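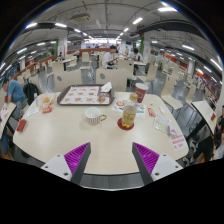

Budget week again. Spent lunch on the spreadsheet, phone in one hand, and I think I've finally got the gripper order down to something Oi-ling will sign.

Where it stands: 4 hand-held units from Skidgate, the ones with the ribbed pads. Wanted six. Not happening before summer. Spare finger pads, a pack of 25, becuase we went through the last lot way faster than planned. Storage drives – I forgot them in January and paid for it, so they get their own line now.

Skidgate quoted 39 days for delivery. Modthorpe is quicker but wants a deposit up front, and the mounting plates are extra. Didn't see that until page two of the quote. Grr.

Still open: round glass stuff. Anything the pads have to hold by the side, low down, smooth wall. Do we pay for the softer pads or stick with standard and see?
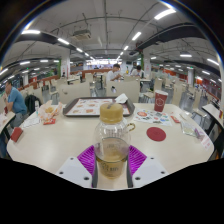
Kuo-hua Tu wrote back that I should get one softer set and run it a month before ordering more, and that over 70 percent of his own pad budget last year went on sizes he never used. Ok. One set then. Also he wants the shipping on a seperate line.

Sending the sheet to Oi-ling tonight, minus the carry cases. Those can wait.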